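Vie interne > Équipements > Comptes rendus
Catégorie : Achats et moyens techniques

Compte rendu, réunion budget équipement, mars
Rédaction : Olga Carvalho

1. Poste bimanuel, tâches sur tableau blanc
Le poste reste affecté à l'écriture et à l'effacement jusqu'à la fin du trimestre. Aucun achat de bras sur cet exercice. La demande porte sur les doigts de pince, les supports et la gestion des câbles.

2. Doigts de pince
Deux offres reçues. Lesden : 519 € HT le jeu de quatre, délai de 10 semaines. Troritus : prix non ferme, relance à faire. Le groupe retient Lesden sous réserve d'un plan coté de l'interface. Les doigts en place sont conservés en secours.

3. Tableaux et fixations
Tableau actuel maintenu. Achat de deux tableaux de même format chez Jemal, 220 € HT le lot, boutons de serrage compris. La variante magnétique est écartée : elle impose de reprendre le plateau de table.

4. Câblage
Chiffrer une gaine souple pour chaque bras, longueur à relever coudes en extension. Ne pas commander avant le relevé. Point lié : éclairage du plan de travail, reflets sur la surface blanche. Un diffuseur sera essayé avant toute dépense.

Poste bimanuel, tableau à plat sur la table :
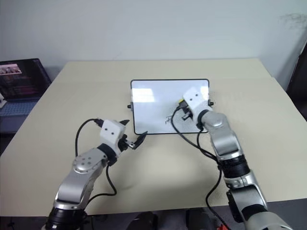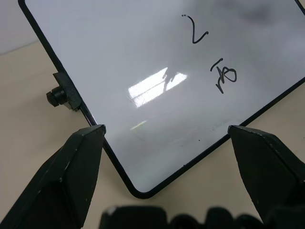
5. Logiciel de supervision
Licence Trinix à renouveler en juin. Passage à deux postes demandé par l'équipe essais, non arbitré. Montant à inscrire en ligne séparée, hors petit équipement.

6. Actions
- O. Carvalho : bon de commande Lesden après réception du plan.
- Équipe essais : relevé des longueurs de gaine, essai du diffuseur.
- Achats : relance Troritus, commande Jemal.

Les points 2 et 4 sont repris à la prochaine séance, à 14 h, même salle.

Contact : service Équipements | Mentions légales | Haut de page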